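Print this page
E-mail this page

Position Vacant: Research Software Engineer, Bimanual Manipulation
Reference number 2521
Clidine Institute, Lemik Laboratory
Full time, fixed term of 24 months, with the possibility of renewal

The Clidine Institute invites applications for the position of Research Software Engineer in the Lemik Laboratory. The successful applicant will join the group responsible for Tanner, the laboratory's motion planning and control software for two-armed robots, and will report to the Head of Software, Dr Vlasta Hoxha.

Background

Tanner was first written as a planner for rigid objects. It receives a model of the workspace and a goal, and it returns a coordinated path for both arms. Over time the laboratory has turned its attention to objects that change shape when they are handled, such as bags, towels and cables. These place different demands on the software. The planner cannot rely on a fixed model of the object, the perception system has to estimate a shape that is partly hidden by the grippers, and the controller has to keep the two arms in agreement while the estimate is still changing.

A second package, Jolten, handles logging, replay and regression testing. Every run on the hardware is recorded through Jolten, and each proposed change to Tanner is checked against a library of 416 stored runs before it is accepted. The library is used daily and is in need of a dedicated maintainer. Part of this position has been set aside for that purpose.

Duties

The Research Software Engineer will:

- design, write and maintain control and planning code in C++ and Python;
- improve the timing and fault handling of the shared controller for both arms;
- work with the perception staff to define the messages passed between shape estimation and planning;
- maintain the Jolten run library, including the labelling of failed runs and the removal of duplicates;
- review code written by graduate students and provide guidance on testing;
- prepare releases, release notes and user documentation;
- contribute to publications, where appropriate, as a named author.

The position includes regular work at the robot cells. Applicants should expect to spend a good part of most weeks testing on hardware, and the remainder at a desk or in meetings with project staff.

Current work

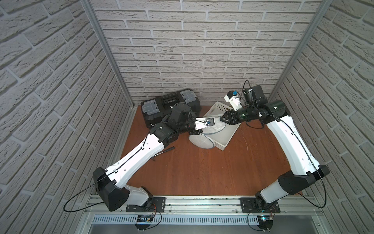

Coordinated grasping of thin, open material is the main subject of the present work program, and the new engineer will be assigned to it from the first week. The central question is how the planner should share a load between two grippers when neither arm has a full view of the material. A mesh laundry bag held by both grippers above a storage basket is a good case: the position of each gripper is known from the joint readings, but the shape of the mesh between them must be estimated, and any motion of one arm changes the problem for the other. The controller must limit the tension in the material without letting it hang so low that it catches on the basket. Fixed items in the cell, such as a toolbox near the back wall, have to be treated as obstacles for the full length of both arms, links and elbows included. The existing collision checker is sound but slow, and its replacement is expected to be the engineer's first substantial task.

Selection criteria

Essential:

- a degree in computer science, engineering, mathematics or a related field, or equivalent experience;
- sound knowledge of modern C++ and working knowledge of Python;
- experience with at least one of motion planning, real-time control or robot perception;
- a record of careful testing and clear written documentation;
- the ability to work with people from other disciplines and at different stages of their careers.

Desirable:

- experience with two-armed systems or with soft and deformable objects;
- experience in maintaining a shared code base with outside users;
- familiarity with camera calibration, in particular for cameras mounted at the wrist.

A doctorate is not required. Applicants whose experience was gained in industry, including in fields outside robotics, are encouraged to apply.

Conditions of employment

The position is based at the Institute's main building. Flexible hours are available by agreement with the supervisor, although hardware testing must take place during staffed hours – a second trained person must be present in the laboratory whenever the arms are powered. Safety training is provided on commencement. The appointment is subject to a probationary period, which ends in May.

How to apply

Applications should consist of a cover letter of no more than 2 pages, a résumé and a link to, or sample of, code written mainly by the applicant. The letter should address the essential criteria directly. Please quote the reference number in all correspondence.

Applications close on 2018-09-16. Late applications will not be considered. Short-listed applicants will be asked to attend an interview and to complete a brief code review exercise, which may be done from home.

Enquiries about the duties of the position may be directed to Dr Vlasta Hoxha. Enquiries about the application process, including requests for adjustments at interview, may be directed to Kasun Weerakoon, Human Resources.

The Institute is committed to fair and open recruitment and welcomes applications from all qualified persons.

Print this page
E-mail this page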